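Wobbly dining chair, black painted, joints loose at the back. Glue or screws?

Posted in Furniture and Repairs by Mostbridge_Tenant

I have a set of dining chairs, painted black, with the slatted sort of back. I bought them second-hand through a house clearance in April. One of them has started to rock when anyone leans back in it. The legs are all the same length, I checked on the kitchen worktop. The movement is where the seat rail goes into the back leg, on one side more than the other. If I hold the seat and pull the back I can see a gap open up, perhaps the thickness of a bank card.

My neighbour says to put a long screw through the back of the leg and be done with it. The local repair shop wants 80 pounds for the one chair, and I paid less than that for the set. I have a hammer, a drill and one small clamp. I don't mind buying glue and another clamp, but I don't want to buy a workshop. There is a label underneath that says Dosedura, if that means anything to anyone. What would you do?

3 replies

Jemal

Don't use the screw. It will hold for a few months, then the wood round it splits and you have a worse job than the one you started with. I have taken a lot of those screws out of other people's chairs.

What you have is a glue joint that has let go. Most likely there are dowels in it. The fix is to get it apart, clean it and glue it again.

Put the chair on its side on a folded blanket. Look for any screws or corner blocks under the seat and take those out first, and keep them in a cup. Then tap the joint open with the hammer, with a scrap of soft wood in between so you don't mark the paint. Small taps, working from both sides. If a joint is still tight, leave it alone. You only need to open the ones that move.
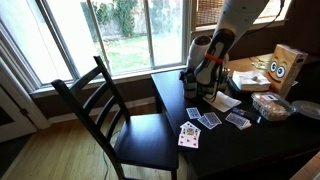 Can I just squirt glue into the gap without taking the joint apart?

It rarely lasts. New wood glue doesn't stick to old wood glue, and the old stuff is still coating everything inside. You need bare wood on both faces. Scrape the dowels with a knife held upright, and clean out the holes with a bit of coarse sandpaper rolled round a pencil. Stop as soon as you see clean wood, or the dowel will end up too thin for the hole.

Use ordinary white or yellow wood glue. Brush it into the holes as well as onto the dowels. Push the joint home, clamp across it, and stand the chair on something flat before the glue grabs. All four feet need to touch. If they don't, slacken the clamp, push down on the high corner and tighten again. Wipe off what squeezes out with a damp rag. Leave it overnight, and I would give it a full day before anyone sits on it.

For clamping you can get away with a ratchet strap or a loop of rope twisted tight with a stick. Put card under it at the corners so it doesn't bite into the paint.

Volavetti

I'd just buy another one. You can get a decent second-hand chair for 20 quid.

landing_light

Agree with the first reply on nearly everything. A few things to add from doing mine last winter.

Mark the joints with masking tape and a number before you take them apart. The two sides look the same but they are not, and mine had been fitted by hand at some point.

If a dowel snaps, saw it off flush and drill it out with a bit of the same width. Replacement dowels come in bags and cost next to nothing. Get the fluted ones so the glue has somewhere to go. Don't make them a tight hammer fit.

For the black paint, any chips can be touched up with a bit of satin black on a small brush. Do it after the glue has set. I used a permanent marker on mine and it goes purple in sunlight, so don't do that.

Check the other chairs while you are at it. If one has gone, the rest are usually not far behind, and it is much easier to do two in one afternoon with the glue already out. Also put felt pads on the feet. Dragging a chair across a hard floor works the joints loose over time.

Thread viewed nearly 2,000 times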